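Grirnel is a small company in Plesport. We furnish work rooms and we choose the small things which stand in them: bowls, containers, table plants, boxes for the shelf. Our customers are mostly offices, study rooms and a few language schools. Some of them rent a room for one year only and do not wish to buy everything new, so we also rent.

## How we started

The company was founded by Barış Akbulut and Berkay Sarıgül, who worked before in the warehouse of Hudec, a furniture dealer. Barış prepared the deliveries and Berkay went with the van. Many times they brought good desks and chairs to a customer, and when they returned some months later for a repair, the tables were full of pens, cables and paper cups. The furniture was fine. What was missing was a place for the small things.

So they began to put together sets for one table — a bowl, a container, something green — and to offer them together with the furniture. The first sets were packed in Berkay's kitchen. Today we have two rooms on the ground floor of the old Skandwood building, one for storage and one where we try the sets before we send them.

## The room where we try things

We like to see the things on a table before we write them in the catalog. In a photograph on a white background every bowl looks correct. On a table, beside a chair and a shelf, it can be too high, or its color can disappear.

The furniture in this room is simple. We prefer white tables, because most of our customers have them, and a black office chair on casters which can go easily from one table to another. Along the wall we keep metal shelving. The shelves are for the things which have to be near, and the tabletop is for the thing you are using now. This is the first rule we explain to every new customer.

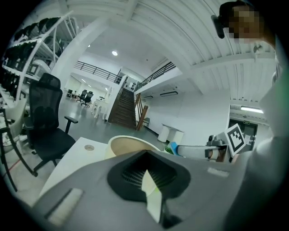
*White tabletop beside a round beige bowl-shaped object. Behind it, a black mesh chair and the white metal shelving.*

For chairs we choose a tall backrest and armrests if the person sits there the whole day. For a meeting table a lighter chair is enough. We do not sell chairs which we did not sit on for at least one week, and Barış is quite strict about it.

## What is in a table set

Our catalog has now 107 small articles. A usual set contains:

- an open bowl or a round container for things you take often
- one or more small artificial plants
- a smaller box with a lid, if the customer asks for it
- a card with a drawing of the arrangement

The drawing is only a proposal. We usually put the plants together on one side and the container on the other, so there remains a free area in the middle for work. A round container should stand open and be wide enough that you see the bottom. If you must search in it with your fingers, it is too deep or too full.

About the plants we receive many questions. Yes, they are artificial. We love real plants too, but a study room that is closed for the whole of August is not a good home for them. We offer leafy ones, succulent types and flowering ones, and we mix them, since four equal plants in a line look like a shop.

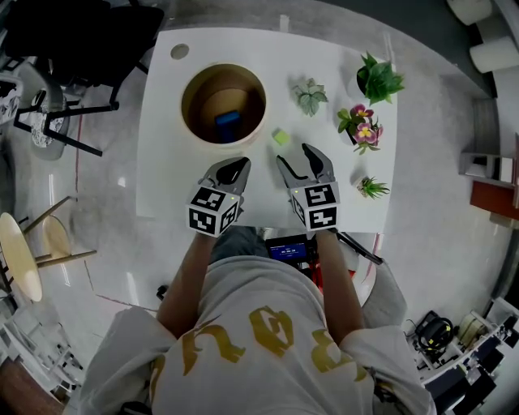 *Four small artificial plants on the right half of the table, one of them with pink blossoms. The round container stands on the other side.*

## Working with us

You can write to us with the measures of your table and a few words about who is using it. Berkay answers the letters, normally in the same week. For orders up to 200 pieces we pack everything ourselves. For bigger orders please contact us before April or after the summer.

Visitors are welcome on Tuesday in the afternoon. Please ring the lower bell — the upper one belongs to the dentist.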